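Two months with the Troseveo pick-and-pack service, and what the croissants taught me

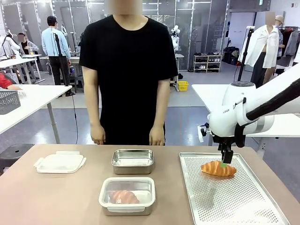
Croissants at the trial: one in the tub, one under the gripper.

I promised a few of you I would write this up properly once I had something to say, and then July came and went with the bakery running flat out and the dog at the vet's twice, so thank you for your patience (and for the emails, Silvana Magalhães, all four of them!). I run the packing side of a small bakery on the edge of Hinddale, and for anyone new, we supply cafés and two farm shops with pastries that have to be moved off their trays and into tubs at an hour when even the birds think better of it.

Troseveo hire out a robot arm with a two-finger gripper, a camera, somebody to set it up and somebody to ring when it sulks. You don't buy anything. You pay a setup fee and then a monthly sum, which for us came to 325 pounds for the setup visit and a good deal more than that every month after, though I've been asked not to print our exact rate as they are still sorting out their price list. Before any of that you go over to their workshop in Tromness with a box of your own stuff and they try the arm on it.

I can't recommend that trial day enough. I took croissants, because if a thing can lift a croissant without squashing it I reckon it can manage a scone, and I took one of our own perforated trays, as I had a bee in my bonnet about the holes confusing the camera. They didn't, as far as I could tell. What did cause bother was the shine. Our croissants get a generous egg wash and the glossy ones sent the gripper a touch too far to one side, so the first few came up by one horn and swung about in a way that made me hold my breath. Sharon Kirui, who looked after us from start to finish, moved a lamp, fiddled with a number on her laptop and had it going nicely before lunch.

The gripper has soft green pads on the fingertips, and these turned out to matter more to me than anything in the brochure. They come off with a little twist and go through a wash with the rest of the small bits. I had been picturing something hard and clanky, and there was hardly a mark on the crust. You do get flakes, mind. You get flakes if you so much as look at a good croissant, so I won't hold that against it.

Now for the two months at our place. The arm does the one job, tray to steel tub, and my nephew puts the lids on. By the end of August it had moved 2,146 croissants, and I know that only because the software keeps a tally on the front page whether you want it or not. Of those, 134 needed a human hand, mostly ones that had baked into their neighbour or slid up against the rim of the tray. It can't get its fingers down beside the rim, and Sharon was quite open about that on the first day. We now leave a bit more room along the edges when we lay them out, which costs us one row and has annoyed my sister no end.

It is slow. I'm quicker, my nephew is quicker, and my mother, who is eighty and talks the whole time, is quicker. But it starts at four in the morning without a cup of tea and I can be getting on with the Danish while it works, and that has been worth a great deal to my back.

Things I'd grumble about, then. The manual is written for people who already know what all the words mean. The phone line doesn't open until eight, by which time our vans have gone. And swapping from croissants to anything else needs what they call a new recipe, which made me laugh, and then they told me it was extra.

I did look at another outfit, Ofori, who wanted over 2,000 pounds up front before they would so much as look at a bun, and I'm afraid I lost interest at that point. They may be marvellous. If any of you have used them do leave a comment, I'd like to know.

We've signed on until Christmas. Sharon is coming over next month to try it with mince pies, and I'll let you know how the lids of those hold up under the green fingers.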